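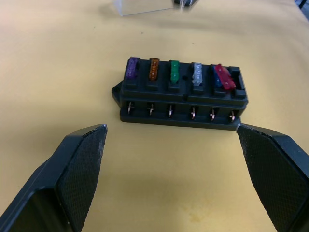

A small fuse block is one of the nicest upgrades you can make to an old van, a boat or a shed with a solar panel, and filling one properly is a job anybody can do at a table. I fitted my first in the camper we keep at Fostdale and enjoyed it so much that I've done three more since! The thing to get your eye in on before you start is how a blade fuse sits. Look along the top of the row and the purple, orange, green and clear ones are all standing up nice and straight, while the red one is leaning over at an angle across its neighbour. A leaning fuse like that wants lifting off and putting in again, and a quick look from the side will always find it for you.

What you need

A fuse block with as many ways as you have circuits (six is plenty for most small vans)
A mixed box of standard blade fuses. Mine is a Mateos one with 48 in it, and there is a bigger box of 200 if you're doing this for a whole club
A plastic fuse puller
A soft mat
A pencil and a bit of card for your plan

Before you begin

Do all of this with the block on the table and not wired to anything. If yours is already in the vehicle, turn everything off and disconnect the battery's negative lead first. Please don't skip that bit, however keen you are to get going.

Step 1. Draw your plan

Draw a row of boxes on the card, one for each socket, and write in what each one will feed. Mine goes lights, water pump, fridge, USB sockets, heater fan, spare. I like to keep the spare at the end, where it's easy to get a wire to later on. Under each name write the size of the fuse in amps. Go by the thickness of the wire and by what the appliance maker tells you, and never fit a bigger fuse just to stop one blowing.

Step 2. Lay the fuses out

Tip out only the ones you need and spread them on the mat with a bit of space round each. Foam is lovely for this, the little things stay where you put them and you can get a fingernail under the edge. I have the block just to the right of the fuses, as that's the way my hands like to go, but swap it over if you're left-handed.

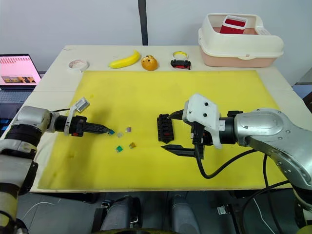
Step 3. Check the colours against the numbers

The usual colours for standard blades are tan for 5 amps, brown for 7.5, red for 10, blue for 15, yellow for 20, clear for 25 and green for 30. They're a brilliant help, but different sizes of fuse don't all share the same colours, and some shades are very close together under a warm bulb. Read the number on the top of every fuse before it goes in. While you've got it in your hand, hold it up to the light and check that the little metal strip inside is whole.

Step 4. Fit them one at a time

Take a fuse by its plastic top, line both blades up with the slots and push straight down. It should go in with a firm, even feel. If it goes stiff on one side, lift it out and start again, because forcing it can spread the contacts. Tick the box on your card and reach for the next one. I only ever handle one at a time, and leave the others lying on the mat until their turn comes.

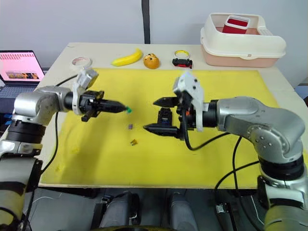

Stostance wrote in to ask whether it matters which end you start from, and whether a dab of grease on the blades is a good idea in a damp boat. Start wherever you like, as long as you follow the card! As for grease, I'd keep to a proper contact grease, used very thinly, and follow what it says on the tube.

Step 5. Give each one a gentle tug

Go back along the row with the puller and try each fuse lightly. If one slides out with no grip at all, the contacts in that socket are loose and I wouldn't use it. Then tape your card inside the lid of the fuse cupboard, with a couple of spares of each size in a little bag next to it.

Page updated 18/08/2024. The wiring part comes in November.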